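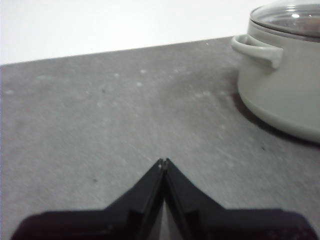
Clevar wrist camera kit, reviewed after 343 recorded demonstrations

I bought the Clevar kit to collect kitchen examples for a manipulation policy. It includes the camera, a bracket, a cable and the recording software. I have used it for 2 months, mostly on lifting lids and moving pots by the handle.

Mounting took one evening. The bracket fits the Brennan gripper without drilling. The camera sees both fingertips and a good stretch of counter past them, so you can tell which way the gripper is headed before it gets to the pot. The bottom of the picture is mostly gripper. I crop some of that out before training.

The software is the weak part. Each take is saved with the arm positions, but you can't rename a task once you've started it. Yến Lâm and I labeled one batch "handle left" when half the takes were handle right, and we fixed it by hand in a spreadsheet. It also stops recording when the folder reaches 2000 files, with only a small message in the corner.

Glass lids are hard for any camera. I record extra takes of those under different lights.

I used the Adel kit before this one. Its picture was sharper but the cable came loose every few takes. The Clevar cable has a screw collar and hasn't come out yet.

Bought from Drotomcombe, delivered in January. 4 out of 5. I'd buy a second one for the other arm if they fix the renaming.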